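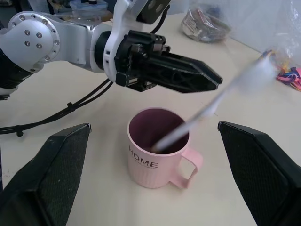 Nuala Cronin wrote in to ask whether we really need written rules for a bench where the most dangerous thing on the table is a mug. Fair question, and she's the fourth person to ask it, so I've finally sat down and turned my pile of emails into a page. I run the two-arm bench at Vamari, in the Carroll building in Nomville, and these are the rules as we use them. Where something is a real standard I'll say so, and where it's just me being fussy I'll say that too.

So do we need written rules?

Yes! The mug isn't what worries me. Two arms sharing one small tabletop can pinch a hand between them, or each other's cables, and a light household job makes people relax in a way a welding cell never would. You wouldn't lean into a welding cell to straighten something up. You'd absolutely lean in to straighten up a mug. Writing it down also means that when Hendrik Kuipers is operating and I'm hovering, we're both working from the same page and I can't make up a new rule on the spot (I've been known to).

Which standards do you follow?

The starting point for us is ISO 10218, which covers industrial robots and the way they're put together into a working setup, and alongside it ISO 12100 for the risk assessment side of things. If you've seen ISO/TS 15066 mentioned, that's the collaborative one, with the material on contact between people and robots. I'm not going to paraphrase clauses at you. Get hold of the current editions, read them with your own setup in front of you, and check what your workplace safety regulator wants on top. Our page is a set of bench habits and it doesn't replace any of that.

Can I reach in while the arms are on but not moving?

No. This is the one I'm a complete bore about. An arm that's holding still may only be waiting for its next command, and you can't tell which by looking at it. Our rule is: call "hands", the operator takes both arms out of run and answers "clear", then you reach. When you're done you step back past the tape and say "out". If you didn't hear "clear", you don't have it. Nodding doesn't count, and neither does a thumbs up from across the room.

Why both arms, if I'm only near one?

The other one has reach too. We got slack about this in our first month and Līga Laur quite rightly stopped the session and made us go over it again. It takes a few seconds longer and I've stopped grumbling.

How fast do you let them go?

Slower than people expect. New operators start at the reduced speed setting and stay there for five full sessions, and I don't care how good they are at video games. After that we agree on a limit for each task and write it on the task card. Anything where one gripper passes close to the other gets the lower limit, full stop. If a task only works when it's done fast, that's a conversation about the task.

What's allowed on the table?

Whatever is on the task card, plus the spares for that day's session if they're bagged and pushed to the back, well outside the area the fingers need. Loose small things are a menace. They roll, they get under a gripper, and then somebody reaches in without thinking about it. So hair ties, stickers, little bits of any kind stay in their bags until their turn. No glass, no blades, no liquids, no coffee (sorry, Joana), no phones.
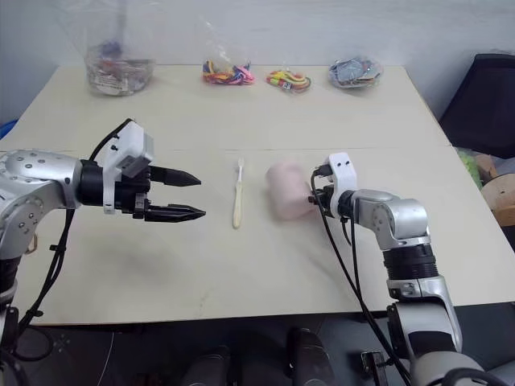

Anything soft or light gets a bit of extra thought as well. A toothbrush weighs next to nothing and skates away if you nudge it, and chasing it with a gripper is how people end up driving a fingertip into the tabletop. We let it go after two tries. Put the arms out of run, do the call, reset it by hand, start over. That's a logged reset and there's no shame in it.

Do resets spoil the recording?

They don't, as long as they're marked. Isby, our logging tool, has a reset button and a free text box, and I'd much rather have a messy log than a tidy one that leaves things out. We went back over 197 recordings in April and the ones that gave us grief were the ones where somebody had skipped the note, even though the session itself was perfectly fine. Keep the bad grasps too. Label them properly and leave them in.

What about cables?

Check them at the start of every session and again any time you change a gripper or a camera bracket. Move each arm slowly through the whole range the task needs and watch the slack. You want enough that nothing pulls tight at full stretch, but not so much that a loop can catch on the other arm. Trim the tails of your cable ties if you can (this is me being fussy, though Sille Zoëga did once scratch her wrist on one and now she agrees with me).

Where does the emergency stop go?

Within reach of the operator without standing up, and a second one within reach of whoever is resetting the table. Test both before the first run of the day. Don't test them by looking at them – press them, confirm that both arms stop, then release and restart properly. Nothing gets stacked on or in front of them, and yes, that includes the clipboard.

Can one person run the bench alone?

Not at ours. Two people, always, one operating and one with eyes on the table. I know smaller labs find this hard, and Joana Lobo has been arguing with me for ages that a light curtain would do the same job for simple tasks. She may be right. We're pricing one now, and if the risk assessment supports it I'll change this answer.

Do you retrain people?

Every 1000 runs or after any near miss, whichever comes first. It's short: the calls, the stops, the cable check, one supervised task at reduced speed. Hendrik keeps the list, so ask him if you're not sure when you're due.

Can we copy these rules?

Go for it. Swap in your own speeds and distances, and please do your own risk assessment first – ours was done for our table and our arms. If you end up with a better version of the hands call, send it over, I'd love to see it.

Last updated 22 February 2025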